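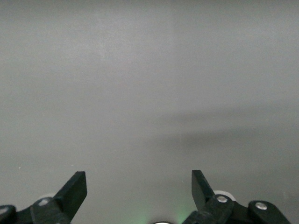 Figure 2. A plain gray surface, with a soft shadow to the right and one small white speck to the left.

4.2 Gray surfaces and the problem of the speck

I came into this part of the study sure that gray would be the boring color. White surfaces show coffee, black ones show dust, wood hides nearly everything, and gray was going to sit somewhere in the middle and give me a nice flat line on the chart. I even told Hanna Mazurek so before she started sorting the diaries (she was kind about it later).

As a reminder, the diaries came from 40 households in Skenitz, and each one wrote a line or two whenever somebody wiped a table, counter or shelf and felt like telling us why. We ended up with 811 entries we could read. I had asked people to note the color of the surface, what they saw on it, and what made them pick up the cloth. Plenty of them skipped the color. The ones with gray tops almost never did, and that was my first hint that I'd guessed wrong!

What gray people wrote about, over and over, was single things. A grain of salt. A bit of lint. One flake of something by the toaster. Figure 2 gives a fair idea of what they were up against: an even gray with no pattern to it and hardly any grain, and then that little white dot. On a busier surface I don't think I'd look twice at it. On this one my eye keeps going back, and I'd guess most readers will have the same trouble now that I've brought it up. I can't say what the dot is from looking at it, and the diary writers often couldn't either. "White thing, don't know, wiped it" is a complete entry from a household in the Telia building, and it's still my favorite.

Shadows were the other surprise. The darker band on the right side of Figure 2 has a blurry top edge and a bottom edge that's a touch sharper, and it gets darkest toward the right. If you're tired and the kitchen lamp is behind you, a shape like that can pass for a smear. I coded those entries separately as "wiped at shadow," a label I made up as a joke and then had to keep, as 50 entries ended up in it. Some writers caught themselves halfway. One woman with a gray shelf over her radiator wrote that she had gone at the same patch every evening in February before she moved the lamp and the patch moved with it.

Hanna and I disagreed about what to do with these. She wanted them out of the cleaning totals, seeing that there was nothing there to clean. I wanted them in, because the person got up, found the cloth and did the wiping, and that was what I'd asked them to write down. We left them in and marked them, so anybody who sides with Hanna can take them back out. The same goes for the handful where the writer changed their mind about the shadow before reaching for the cloth, which we kept in the diaries but didn't count as wipes.

One more thing about gray before I move on to wood. "Gray" covered a lot of ground in the diaries, and I should have sent out a color card. The Zamani family called their counter gray and their neighbors called the same model blue. Even a single plain surface doesn't hold to one shade all over. In Figure 2 the gray is lighter toward the top and slightly cooler lower down, and I'm fairly sure two people asked to match it from memory would come back with two different paint chips. For the tables in this section I went with whatever word the household used and didn't correct anybody.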